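To: Shared Rooms list
From: Facilities Desk, Mikkelsen House
Date: 21 Nov 2018
Subject: Re: Items left on the table in the common room

Dear list members,

The Facilities Desk has received the message quoted in full at the end of this notice, together with several shorter ones on the same subject. The position regarding the common room table is set out in the paragraphs that follow. 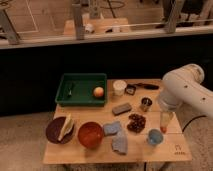
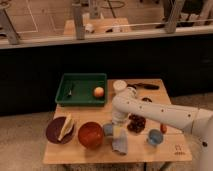
The green tray, with raised sides, stays at the back left corner of the table. It is intended for fruit and for small articles that would otherwise roll onto the carpet. Members are asked to return it to that corner after wiping the table.

Food is to be kept on a plate or in a bowl. Small round items of any kind, whether fruit, candy or coffee beans, should not be piled directly on the wood. The tabletop was refinished by Dustemov in March at a cost of 600 dollars, and the finish marks easily.

Scissors, pliers and similar tools may be left along the back edge, handles toward the room. They are not to be stored in cups or bowls used for food.

White containers with lids belong to the Reltel supply order and are refilled by this office. Please do not transfer their contents to other containers or discard them when empty.

Plates, bowls and cups that remain on the table at closing will be washed and placed in cabinet 71. Cloths will be sent out with the Plevetti laundry and returned within 2 working days. Food left overnight will be thrown away, including whole fruit. This office cannot hold food for collection.

With regard to the request for a second table, the room plan does not allow it at present. The request has been recorded under reference 1159 and will be reviewed when the room plan is next revised.

Replies should be sent to the list and not to individual members of staff.

Facilities Desk
Mikkelsen House

> To: Shared Rooms list
> Subject: Items left on the table in the common room
>
> Dear Facilities Desk,
>
> Our group uses the common room in the mornings and regularly
> finds dishes, food and tools together on the one table. We are
> unsure which of these may be moved and where they should go. We
> would appreciate written guidance, and we ask whether a second
> table could be provided so that food and tools are kept apart.
>
> With thanks,
> Morning group, second floor

Comments (3)

2nd floor user
Thank you for the clear answer. Does the rule on food left overnight apply to sealed packages?

Facilities Desk
Sealed packages may remain if they are labeled with a name and a date.

tea_drinker
Could cabinet 71 be left unlocked in the mornings? We had to ask for the key twice last week.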